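# Instrument Arms at the Skastdale Suturing Bench: Setup and Care FAQ

These are the questions we get most often from people who have just been given bench access. They cover the two instrument arms, the cameras and the tissue tray. Arm software and log storage have their own page.

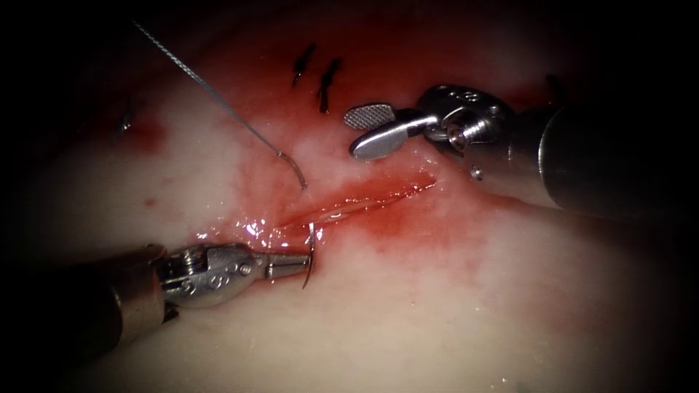
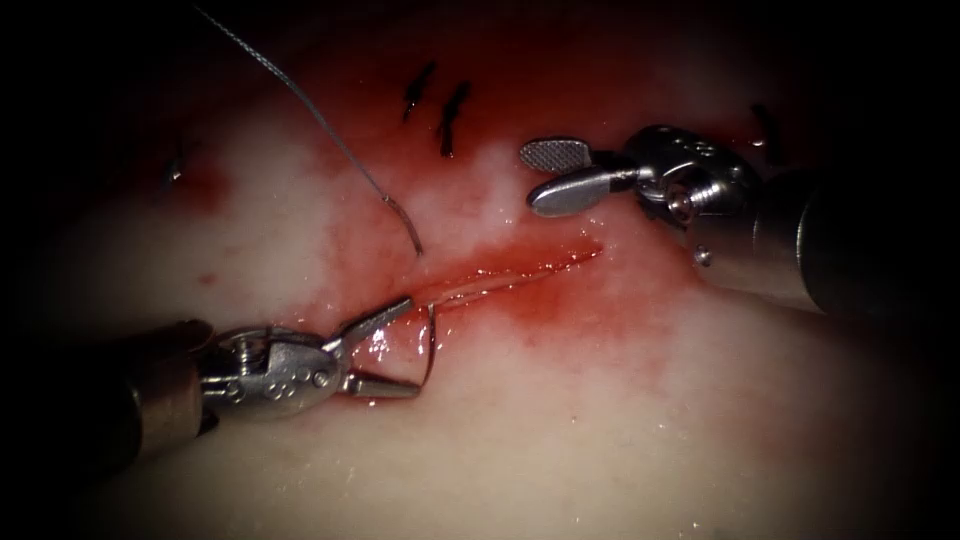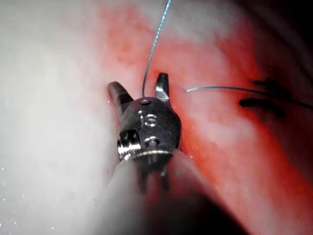
*Suturing at the Skastdale bench. First two: needle driver on the left, grasping forceps on the right. Last: close view of an instrument wrist with the jaws open.*

## Before a run

**Which instrument goes on which arm?**

Needle driver on the left arm, grasping forceps on the right. The tool offsets in the Visser controller are saved per arm. If you swap them without loading the other offset file, the tips will land in the wrong place and you may drive a jaw into the tray.

**How do I seat an instrument?**

1. Put the arm in hold from the Visser panel.
2. Turn the four drive discs on the back of the instrument until the notches line up.
3. Slide it in until both side latches click.
4. Pull back lightly. It should not move.
5. Press Engage and let the wrist go through its full range before you bring it near the tissue.

If the wrist stops partway through step 5, take the instrument out and seat it again. If it stops a second time, tag it and use another one.

**How long does homing take?**

26 seconds per arm. They home one after the other, left first. Keep your hands out of the bench area until both lights are steady.

**How do I check the jaws?**

Open and close them five times from the panel and watch under magnification. The tips should meet evenly. On the forceps, look at the cross-hatched pad for threads or dried tissue. On the needle driver, clamp a spare needle and try to turn it with hand forceps. It should stay put.

**Do I have to redo the camera registration every morning?**

Only if a camera or an arm base was moved, or if the panel shows a registration error above 2 mm. Use the Peneck target plate in the top drawer. The cameras have to be registered separately.

**The picture is dark around the edges. Is that a fault?**

No. The light is aimed at the center of the tray and falls off toward the sides. Put the incision in the bright part and leave the lamp where it is. People who turn the lamp up to fix the corners end up with glare on the wrists and on wet tissue, and the needle gets hard to pick out.

## During a run

**Where should the needle be held?**

In the tips of the jaws, with the curve standing clear of them. Too far back and you lose reach. If the needle rolls when it touches the tissue, back off and regrip.

**The suture keeps getting caught on a wrist. What can I do?**

Keep the slack up and away from the instruments before you start the next stitch. If the thread gets into the cables or pulleys, press Hold. Don't pull on it. Cut it on both sides of the wrist, remove the instrument and take the pieces out with fine tweezers — a hard tug can lift a cable off its pulley, and then it's a repair job.

**Can I leave earlier stitches in the tissue?**

Yes, as long as they aren't in the path of the new one. Trim the tails short.

**What does fault 262 mean?**

Cable tension out of range on one wrist axis. Release the arm, remove the instrument and look at the exposed cables near the head. If one is frayed or off its pulley, tag the instrument. If they all look fine, reseat it and clear the fault. If it comes back in the same run, tag it anyway.

## After a run

**How are the instruments cleaned?**

Wipe them down right away with a damp cloth, jaws open. Flush the shaft until the water runs clear, then brush the wrist, including the pin holes and the pulley side. Soak in the Revberg enzyme solution at the strength on the bottle. Rinse, blow dry and put one drop of instrument oil on each pivot. Don't oil the gripping surface.

**Can I tighten a cable myself?**

No. Wrist cables are only set on the tension jig in the repair room. The pivot screws are off limits too. They look loose on some wrists and they're meant to have a little play.

**What goes on the tag?**

Arm side, instrument type, fault number if there was one, and what you were doing when it happened. "Broken" by itself gets sent back to you.

**Where do the tissue and needles go?**

Tissue in the lined bin under the bench, needles in the sharps box. Check the tray for needles before you lift it out.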